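4. Puesta en servicio de la célula de vaciado y reorganización del puesto

4.1 Ámbito

La presente sección se aplica a los puestos de clasificación de la planta de Pleltitz en los que la retirada de piezas mezcladas pasa del operario al brazo de la célula Isura. Debe leerse antes de iniciar el primer turno asistido. Las tareas de quienes ocupaban el puesto manual quedan redefinidas en el apartado 4.3.

4.2 Preparación al inicio del turno

1. Confirme con el turno saliente que no quedan avisos abiertos en el registro Kimance.
2. Compruebe la fijación del recipiente. Una mordaza floja desplaza la referencia y obliga a repetir la calibración.
3. Revise el mazo de cables a lo largo del brazo, con el equipo parado y consignado.
4. Deposite el lote en el recipiente. El límite es de 36 piezas por carga.
5. Abandone la zona delimitada, rearme la célula y seleccione el modo Vaciado.
6. Observe los 2 primeros ciclos completos antes de atender otra célula.

PRECAUCIÓN: No introduzca las manos en el recipiente con la célula rearmada, aunque el brazo esté detenido. Una pausa entre ciclos no equivale a una parada.

4.3 Funciones del personal

El antiguo puesto de clasificador pasa a denominarse supervisor de célula. Cada supervisor atiende las cargas, resuelve las piezas rechazadas y anota las incidencias. La retirada manual se mantiene únicamente para piezas deformables que el brazo haya rechazado dos veces, tales como cintas o correas.

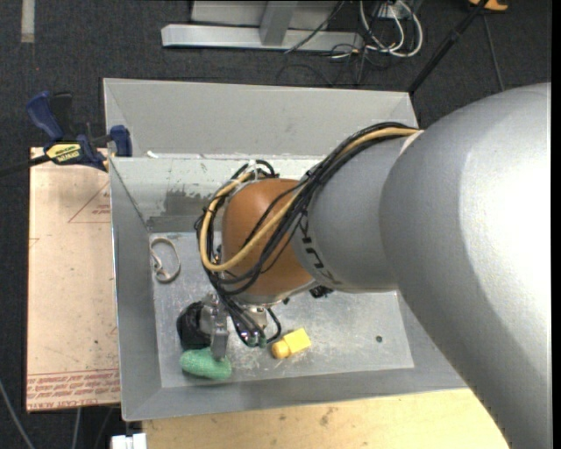
El supervisor no está obligado a igualar el ritmo de la célula. El objetivo de 260 piezas por hora corresponde al equipo y no se utilizará para evaluar a las personas - así consta en el acuerdo de mayo. La formación previa comprende 54 horas, computadas como jornada ordinaria, e incluye prácticas en la línea Šimek.

NOTA: Quien prefiera no asumir la supervisión podrá solicitar el traslado a embalaje con la misma categoría. Las solicitudes se dirigen a Radek Hrnčiar.

4.4 Piezas rechazadas

1. Espere a que la baliza pase a ámbar fijo.
2. Pulse Parada y consigne la célula con su candado personal.
3. Retire la pieza con guantes y deposítela en la bandeja de revisión.
4. Anote en Kimance la referencia y la hora.
5. Retire el candado, salga de la zona y rearme.

Si la misma referencia se rechaza en tres cargas consecutivas, avise a Marek Halás, responsable de mantenimiento. No modifique la fuerza de cierre de la pinza.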